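Wed 11 September

Second pass on the carpet adhesive trial. Writing it up while I still remember which strip was which, because the labels from the first pass fell off over the weekend and I had to work from my sketch.

Background for whoever picks this up: Stileck says their new low-odor tack holds a carpet tile flat for the life of the tile and still lets you lift it by hand. I have heard the same claim for every releasable adhesive I've tried, and what you usually get is one or the other. The Rocha tack we have used up to now grabs too hard and takes the backing with it. The Uvesau one lets go fine, mostly because it never held much.

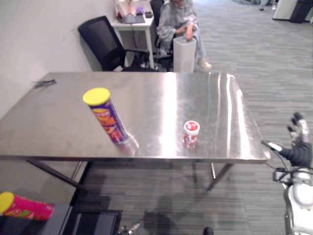 Setup is the same as before. Offcuts from one box of tile, scrap subfloor board, notched trowel, open time per the can. I weighed the cans before and after each strip so we at least know the spread rate. Stileck asks for 100 grams per square meter. My first strip came out at 143, so either my trowel is worn or their number was written by someone with a roller. Scraped it and did it again with the new trowel. Better, still over. I went ahead.

Peel readings, pulled by hand with the spring scale hooked through a bulldog clip:

- Rocha: needle swung all over, backing tore on the second pull. Not a usable number.
- Stileck: steady pull, 18 newtons, backing intact.
- Uvesau: came up before I could read the scale. Repeated, same thing.

So Stileck looks good on paper. I don't trust it yet. A hand pull depends on who is pulling and how fast, and I know I was going gently by the third strip. The clip also bites into the tile edge and probably gives a bit. I want a proper fixed-rate pull before anyone quotes that 18 to a customer.
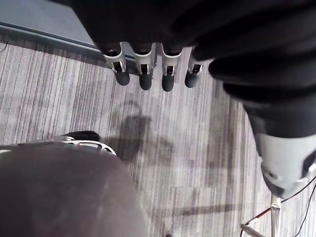
Edge curl is the one I care about more. A tile that peels nicely and lifts at the corners is a trip hazard and a callback. Put all the strips under the heat lamp with a straightedge across. After 30 minutes the Rocha had not moved. Stileck showed light under one corner, which I pressed down, and it stayed down. Uvesau curled along the whole short side. The lamp is crude and I have no idea what temperature the face got to — the probe was reading nonsense again and I gave up on it. Needs a new battery or a new probe.

Also tried the re-lay test from the data sheet: lift, dust off, put back, pull again. The sheet says "no loss of tack." There was loss of tack. It felt like half, though I didn't get a clean reading and I'm not writing one down. Picking up a little board dust would do that, and a real floor is dirtier than my bench.
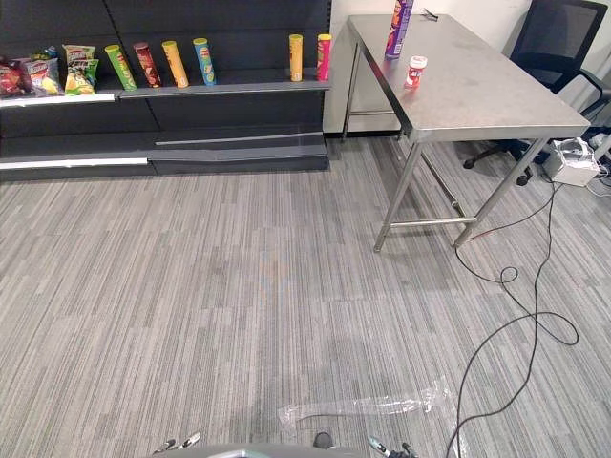 Odor: they're right about that part. I could work over the open can with the door shut and not notice it. The Rocha still gives me a headache.

Musevix want an answer before they order for the upstairs rooms. My answer for now is that it's probably fine for the middle of a room and I wouldn't use it at doorways or along any run where chairs roll. They won't like that since it means two products on one job. Could also do a full spread at the thresholds and tack everywhere else, same can. Haven't tested that. Worth a strip.

Long-term piece: one board with all the products on it goes on the floor by the loading door, where it will get walked on whether people mean to or not. Leave it alone until December, then lift and look at the backing. If it's gone brittle or stringy the peel numbers don't matter anyway. Please don't mop it.

To do
- fixed-rate pull, same batch of tile
- probe
- threshold strip, full spread
- ask Stileck what trowel they got 100 with
- write labels in paint marker this time, not tape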